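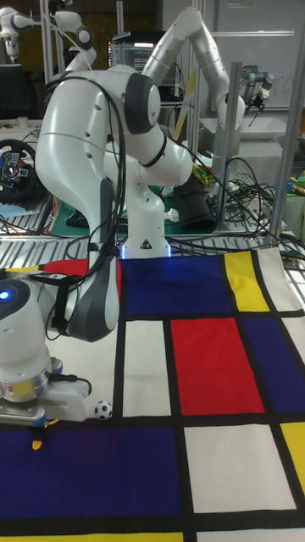 Gergely Farkas reckons most landlords lose a good tenant over the small stuff, a dripping tap or an email left for a week. I'd gone to ask him how he lets 79 flats in Funthorpe without going grey (he has gone a bit grey) and we got straight onto deposits.

"People think I'm soft," he told me. "I take 500 pounds and I give it back quickly. They tell their friends, and their friends ring me!"

I liked him straight away. He does the viewings himself, usually in the evening, and he won't show a place while somebody's still packing. "You're walking through their life with a stranger. Horrible. I'd sooner have it stand empty for eight days."
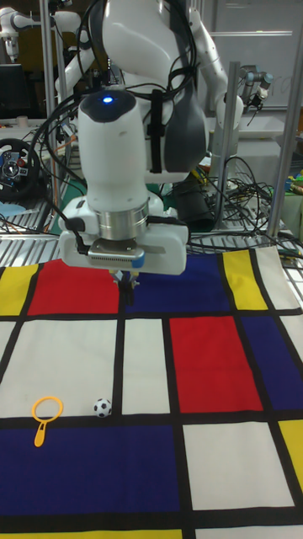

Funthorpe, 8 Mar 2021

We met again once he'd signed for the old Plotell building, and he was full of it – new boilers, bike racks, a proper laundry. Rents? "Same as across the road. I'm not daft, but I'm not greedy either." He wants the first people in by September, and I did push him on that, as the stairs still need doing. 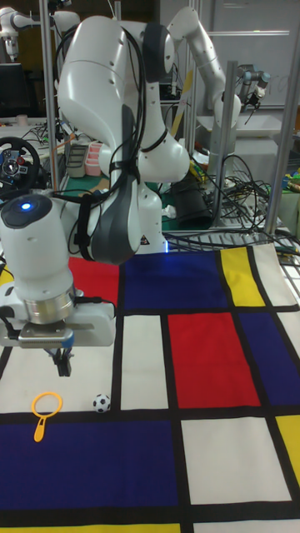

Hannelore Weidemann thinks September is hopeful, and that the lift alone will take him past it. I put this to Gergely over the phone and he laughed for quite a while.

"She said that about the last one," he said. "Ask her when we finished." So I did, and it was three weeks late.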